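Home > Kitchen > Cleaning > Tables and Counters

How to Bring Back a Tired White Tabletop

Last updated October 27, 2025

I have a soft spot for white tables. They make a small kitchen feel bigger and they look lovely with just about anything on them, but goodness, do they show every crumb and every smudge! If yours has gone a bit gray and speckled over the years, please don't give up on it yet. Most of what you're looking at will come off in an evening, and the rest can be softened a good deal.

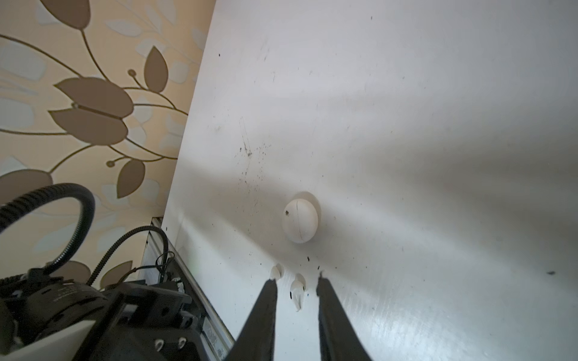
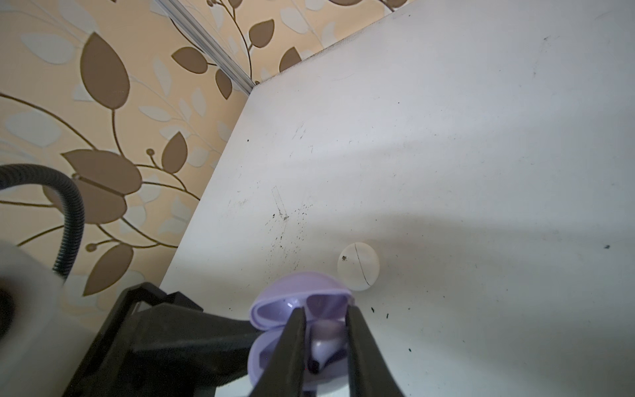

Dark specks, smudges and fine scratches on a white top, which is the usual mix.

What you'll need

A soft brush or a dry paintbrush, two or three cotton cloths, dish soap, baking soda, a plastic scraper (an old store card does fine), and a bowl of warm water. For the scratches you'll want a sheet of 1,000 grit paper, and maybe a finer one if you can find it. I buy mine at Fosholm, where they let you have single sheets, so you aren't stuck with a whole pack in the drawer until the end of time.

Step 1. Clear it and brush it dry

Take everything off, even the fruit bowl you never move. Brush the whole top toward one edge and catch the bits in a dustpan. It's tempting to go straight in with a wet cloth, and I did that for years, but grit under a wet cloth makes new scratches, and then you have those to deal with too.

Step 2. Wash, and let it sit

Put a small squirt of dish soap in the warm water, wring the cloth out well and go over the table in long strokes. For anything stuck down, lay the damp cloth on top and leave it for 30 minutes. Have a cup of tea. Dried egg and oatmeal will usually lift after that with the edge of the card held nearly flat.

Step 3. Scuffs and gray marks

Mix baking soda with a little water until it's like toothpaste. Rub it on with a fingertip in a cloth, lightly, in small circles, and wipe it off with clean water. Pale scuffs often disappear completely. Gray ones may take a second go, and I'd sooner do two gentle rounds than one hard one.

Step 4. Fine scratches

Stop and think about what your table is made of before you do this part! Solid surface and thick paint can take a light sanding. A thin printed top can't - you'll go right through the white, and there's no putting it back. If you aren't sure, try underneath or at a back corner first.

Wet the 1,000 grit paper, use hardly any pressure, and follow the length of the table. Wipe and look often. Please don't reach for the 200 grit to hurry things along. I tried it on my old Flaslow side table and the marks it left were far worse than the ones I started with.

Step 5. Dry and protect

Dry it with a fresh cloth and leave it overnight. If your top is painted, a thin coat of clear furniture wax (I use the one from Mundema) will help it wipe clean. I do ours every November, before the baking starts and the flour gets everywhere.

14 comments | Share | Print

Previous: Getting Wax Off Wood | Next: Cleaning Cane Chairs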